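News from the Unemitz house: the repair evening moves to Saturday

Dear members and neighbours,

From June the repair evening will be on Saturday, and it will start at 4 in the afternoon. We asked everybody who came in spring which day suits them better, and the answer was very clear. Many of you work in Fasberg and come home late on weekdays, and then the bus to Hidesov is already gone. With the new time you can take the 331 in both directions. It stops opposite the bakery and from there it is a walk of nine minutes, a little more if you carry a sewing machine.

We would also like to say something about what to bring. Lamps, toasters, radios, bicycles, trousers with a broken zip and chairs with a weak leg are all welcome. Please bring the item clean and with all its parts, also the small screws which you have put in an envelope and forgotten in a drawer. If you still have the instruction book, bring it too. We cannot accept microwave ovens, and we do not open anything that runs on gas.

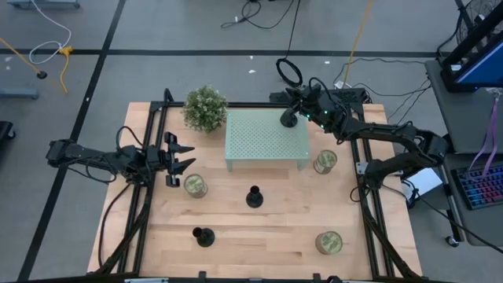 The waiting time was the most frequent complaint last season, and we have thought about it for a long time. In the future you will receive a paper number at the door, and there will be seven places for repairs at the same time. Two of these are only for clothes. If your number is still far away, you can sit in the kitchen with a coffee, and we will call you. One item per person, please - if it is quiet after six o'clock, you may show us a second one.

The repair itself stays free. You pay only for new parts, and we always tell you the price before we put them in. The jar for donations stands next to the coffee, as before. Last season it brought 234 euros, and with this money we have bought a good soldering station and a box of zips in many colours. Thank you very much for this!

A short word about the tool library. The long ladder and the tile cutter are at present both lent out and have not come back on the agreed day. If one of them is standing in your cellar, please return it, other people have already asked for it. You can also leave it in the covered yard in the morning, the gate is open from eight.

The Rweyemamu choir will again use the big room on the first floor on the same afternoons. We find this very pleasant, but the stairs must stay free - so please put prams and bicycles in the yard and not in the entrance.

We still look for people who can mend shoes. Experience is good to have, patience is enough for the beginning. Write to us or speak to us at the door.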